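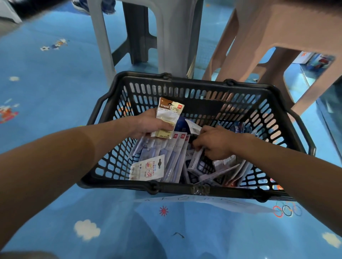
Fig. 1. Head camera view, basket task. Left hand with an eraser package, right hand among the other items.

Unit 3: Showing the robot a task
Handout, version 2026-09-19

Read this before the lab. It replaces the March version, which had the old file names in it.

3.1 Two ways of giving a demonstration

A demonstration is a recording of a task done properly by a person, from which a policy is trained. In this course we use two kinds.

By hand. The person does the task with their own hands and a camera records from about where a robot's head camera would sit. There are no joint readings. Hand positions have to be estimated from the video afterward, and the estimate gets worse whenever fingers go behind something.

By remote control. The person drives the robot arms through the Trondis leader arms. Every joint angle and gripper command is logged along with the video, so the actions are known exactly. It is slow, and the operator feels nothing through the handles.

The basket task in Fig. 1 is a good one for comparing the two. The goods are mostly flat cards and bags, packed close together, and several stand upright against each other. With bare hands you can slide a finger between two cards. With the leader arms, most students end up pinching two packages at once on their first tries.

3.2 What to look for in the view

Look at the right hand in Fig. 1. It is down in the middle of the basket with the fingers curled around the items, and the hand tracker will have trouble there. The left hand is above the front rim and much easier to follow. Expect good tracking at the rim and poor tracking inside the basket, and mark the poor stretches when you label.

Also note how much of the view is not the task. There is a bright blue carpet with printed clouds and the Olympic rings, two stools behind the basket, and somebody's sneaker at the top. A policy trained in one room can learn the carpet. We come back to this in Unit 5.

3.3 Recording rules

Start with both hands in view and empty.
Pick one item at a time with each hand. Both hands may work at once.
If you drop an item, keep recording and pick it up. Recoveries are useful data.
If you have to stop for any other reason, discard the take.
Do not tidy the basket between takes. Reshuffle it.
Keep your head still while a hand is inside the basket – small movements are fine, turning away is not.

3.4 Data for the lab

The Drudari set has 118 basket takes by hand. The Ayala set has 8 by remote control, same task, different room. Both are on the course drive, already cut to length. Training runs for 1000 steps on the lab machines. Leave the other settings alone for the first run.

Train once on each set, then once on both together. For the combined run, the Curketti script converts hand poses to gripper poses. It treats thumb and index finger as the two jaws and ignores the other fingers, so a grip that uses the whole hand comes out wrong.

3.5 To hand in

One page per pair. Give the result of each run, and describe one failure in detail, with the time in the take where it starts. Say which kind of demonstration you would collect more of for this task and why.

Reading for next time: course notes, Unit 4, up to the part on camera placement.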